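Water Use in the Shared Kitchens of Vusmont Hall
Student project report, Environment and Society, second year
Submitted 18/01/2025

1. Why we chose this subject

Our group wanted to study something which we could measure ourselves without expensive equipment. Three of us live in Vusmont Hall, where the water bill is divided equally between all residents. Many students believe that their own habits make no difference to this bill. We wished to find out how much water is used for washing dishes, and whether a simple change of habit can reduce it.

2. Method

We asked the residents of two floors to take part, and 35 of them agreed. Each person wrote down every time they washed dishes, and whether they used a filled bowl or a running tap. A small meter was fixed to the kitchen tap on each floor. We read the meters every evening at the same hour. In the first period we gave no advice. In the second period we put a short notice beside the sinks, asking people to fill a bowl and to turn off the tap between rinses.

One difficulty was that the meter cannot separate dishwashing from cooking or from filling a kettle. For this reason we also kept a paper list for kettles and pots, but it was often forgotten, especially late at night.

3. Results

In the first period the two meters together showed 1,719 litres. The diaries contained 93 entries for washing under a running tap, and most of these were for only one or two items. A bowl and a cup were washed, put in the rack and left to dry, and the same person came back later with a plate.

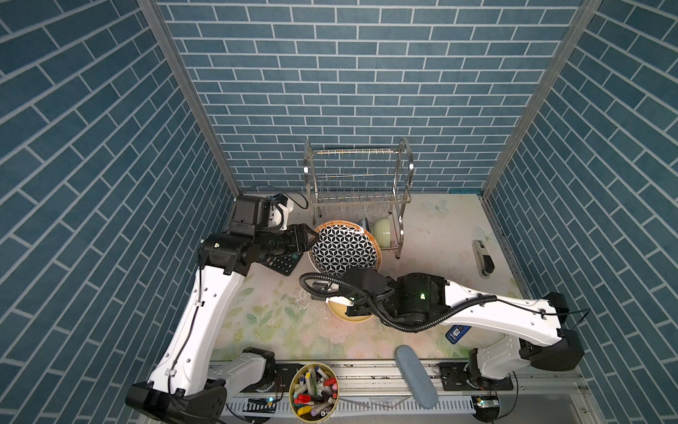 Cameron Henare wrote to us after reading the first draft that the notice was probably less important than the diary, as he had begun to save up his dishes on the day he started to write them down. We think this remark is fair. It means that our first period may already show less water than the normal use of the floor.

In the second period the total was lower by some 791 litres. The upper floor changed more than the lower one. We do not know the reason. The lower floor has more residents who cook every evening, and they told us that greasy pans are hard to clean in a bowl.

4. Limits of the study

The two periods were of equal length, but several students went home during the second one. We tried to correct this by asking for the dates of absence and received only a few answers. The meter on the lower floor was also replaced once. We would like to repeat the measurement in June, with a third floor which receives neither a diary nor a notice.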